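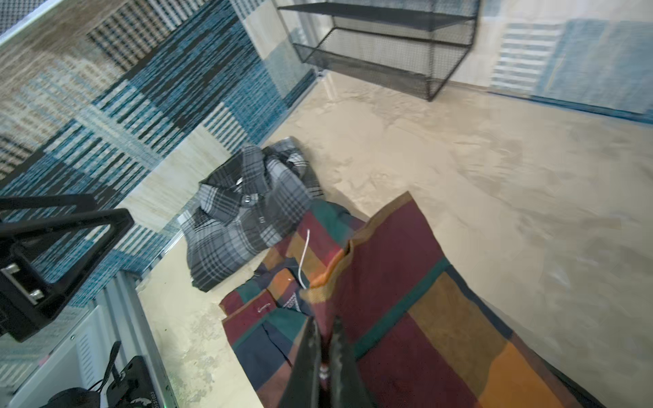

Brigitta Wieser
Research lead, garment handling, Cloltetti

Home | About us | Research | People | Join | Contact

About us

Cloltetti is a small research company in Stuvville. We teach robot arms to pick up clothes. A shirt in a heap has no fixed shape, and the usual methods, made for boxes and bottles, do not help us much with it.

Our main method is called Eder. It looks for a ridge in the cloth, closes two fingers on it and lifts a little. Then it looks again through the camera at the wrist and decides if it should hold, open or move along the fold. We like plaid for this work. The lines of the pattern bend where the cloth bends, and so a person who checks the recordings can see quickly how a fold is lying. Two checked garments partly one on the other, a grey shirt and one in maroon, teal and mustard, make a good hard case.

In our last study we made 500 grasps on mixed heaps. In 383 of them the gripper lifted one garment only. Most of the others took two pieces together, and this is the problem that my colleague Anjana Marikar is now working on. Her method, Zater, pulls the fold gently to one side before the lift. We want to publish the first results in May.

I grew up with another language and I write these pages myself, so please tell me if a sentence is not clear. Students who wish to visit our centre are welcome to write to us first.

Last updated: 2 March 2023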